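Skip to content
Home Ask Topics Members Log in
Search this site...

White desk telephone – how to clean between the buttons and where to keep it?

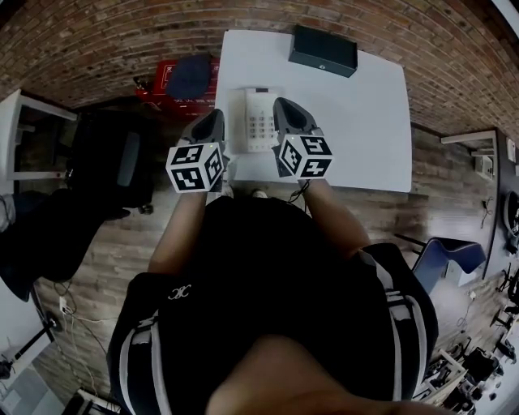

The phone on the white table, buttons up.

Hello everybody. I have started to look after a small office for our firm and I have two problems with one telephone. It is a white desk model from Gutell, bought second hand. The keypad has light grey buttons, and between them there is a dark line of dirt which does not go away with a dry cloth. I have tried already a soft toothbrush, also dry, and it helped only a little.

The second problem is the place. Now the phone stays on a white table in the middle part of the room, on a wood-plank floor. The wall socket for the telephone is 3 metres from this table, so the line would have to go across the floor where people walk. There is also a long dark desk against the wall on the right, with a blue chair, and I think about moving the phone there. But my colleagues prefer the white table, as they can reach it from both sides.

What can I use for the buttons without making the plastic yellow? And would you move the phone, or buy a longer line and keep it where it is? I can spend 200 crowns on this, not more.

Posted by Zillen, 15 May 2019

Drirnton wrote:

Welcome to the site. I have cleaned many such phones in my former work, so I write you how I do it.

First pull out the line and the power adapter, if your model has one. Turn the phone over and tap it gently on the back with your hand, then crumbs will fall out. After this take cotton buds and a little isopropyl alcohol. The bud should be damp only – if you can press a drop out of it, it is too much. Go along each row of buttons from the left to the right, and change the bud when it becomes grey. For the narrow corners you can wrap a thin piece of cloth over a wooden toothpick. Be careful with printed numbers on the buttons, on some older models they can come off. Try at first on the star button, which is not used so often.

Please do not use bleach or the cream which people have for the sink. The cream leaves small scratches and in these the dirt comes back faster. For the white body of the phone a cloth with warm water and one drop of washing-up liquid is good, then a dry cloth. Do not forget the part of the handset where you speak, it is usually the worst one. Leave everything to dry for 2 hours before you connect it again.

About yellow colour: this comes mostly from sun, so the alcohol will not make it worse if you are quick. If the plastic is yellow already, the cleaning will not help.

For the place, I would choose the desk at the wall. Then the line can go behind the desk and it is not needed to tape anything to the floor.

Gallardo_286 wrote:

just get a new one, they cost nothing now

Zillen wrote:

Thank you, Drirnton, for so detailed answer. I did it yesterday with the buds and it took me the whole lunch break, but the lines between the buttons are nearly gone. The star button kept its print, so I continued with the others. Only around the zero there is still something dark, I will try the toothpick.

With the desk we did not decide yet. One colleague is against it – he says he will have to stand up for each call. Perhaps I will put the line along the wall and then only the last metre under a flat rubber cover. Does somebody know if such covers hold on wood planks without glue?

Ask about this topic Related topics Back to top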